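Course notes, Garment Care and Storage, Unit 4: Hanging storage
Prepared by Marlina Liew. Revised in July with corrections from Nabila Purba.

Read these notes before the practical. Section 4.5 is needed for the worksheet; the rest is examinable in the usual way.

## 4.1 Scope

This unit covers garments stored or staged on an open rail. Closed wardrobes are treated in Unit 5 and flat storage in Unit 6. The term *rack* means the complete freestanding assembly. *Rail* means the horizontal member only. Students confuse the two in written answers every term, and marks are deducted where the meaning changes as a result.

## 4.2 Parts of a freestanding rack

| Part | Function | Usual fault |
|---|---|---|
| Rail | Carries the hangers | Sag at midspan |
| Pole | Transfers load to the foot | Lean, loose joint |
| Foot | Spreads load, protects the surface | Cracked or missing |
| End cap | Closes the rail end, retains hangers | Works loose, falls off |

A missing end cap is a minor fault on a lightly loaded rack. On a full one the last hanger can slide off the open end, so caps are checked first. Replacement caps for the Kimel racks are kept in the drawer under the steam table. They don't fit the older Niltitz racks, which have a narrower rail.

## 4.3 Drop and clearance

*Drop* is the vertical distance from the top of the rail to the lowest point of the hanging garment. *Clearance* is the distance from that point to the surface the rack stands on.

Clearance = rail height − drop

Worked case. A rail stands 2000 mm above the floor and a long coat has a drop of 1400 mm. Clearance is 600 mm, well above the course minimum of 400 mm for floor racks. The minimum is set by the need to sweep underneath and has nothing to do with the fabric.

Tabletop racks are a separate case. The rail is low, so a full-length garment may have no clearance at all. Where the hem touches the surface, three effects have to be considered:

- The lower part of the garment is partly supported by the table, so the load on the rail is less than the garment's full weight.
- Folds form at the hem and will set as creases if the garment is left in place.
- The hem picks up whatever is on the surface. Wipe the surface before hanging.

Zero clearance is acceptable for short staging — sorting, tagging, inspection — and is not acceptable for storage.

The rack below carries two garments. The pink one reaches the table, and its clearance is zero. The black one has a bright yellow-green tag hanging down its front, where it can be found without turning the garment. Note also the white rounded cap at the right end of the rail and the white feet under the poles.
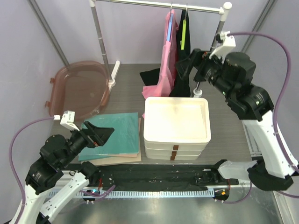 ## 4.4 Spacing and order

Garments should hang without pressing on their neighbors. Compressed garments crease along the side seams, and dark dyes may rub onto light fabric. For the practical, use the following order from left to right:

1. Light colors before dark.
2. Within a color group, long before short.
3. Within a length group, heavy toward the nearest pole.

Rule 3 reduces bending at midspan. On a short tabletop rail the effect is small and the rule may be dropped if it conflicts with the tagging sequence.

Loose items such as scarves, belts and unmatched cloths are not draped over the rail. Fold them and move them to the tray before the hanging work starts. A cloth left beside a long hem is easily gathered up with it when the garment is lifted.

## 4.5 Tagging

Tags are attached at the front. The Mansour method, used in the older edition of these notes, placed them inside the collar; this protects the tag but slows every later check. The Willora tags now in use are stiff enough to hang flat.

Record for each garment: tag number, color, drop in millimeters, clearance in millimeters, and condition of the hem. Enter a clearance of zero as 0. A blank cell is read as "not measured" and the row is returned.

## 4.6 Practical

Each pair receives one rack and 19 garments. Measure drop with the garment hanging freely. If the hem reaches the surface, take the garment down and measure it on a floor rack — a reading taken along the folds is too long, and one taken only to the tabletop is too short.

Allow 2 minutes per garment for measuring and recording. Hangers go back in the crate with all hooks facing the same way. Worksheets go to Nabila Purba before you leave the room.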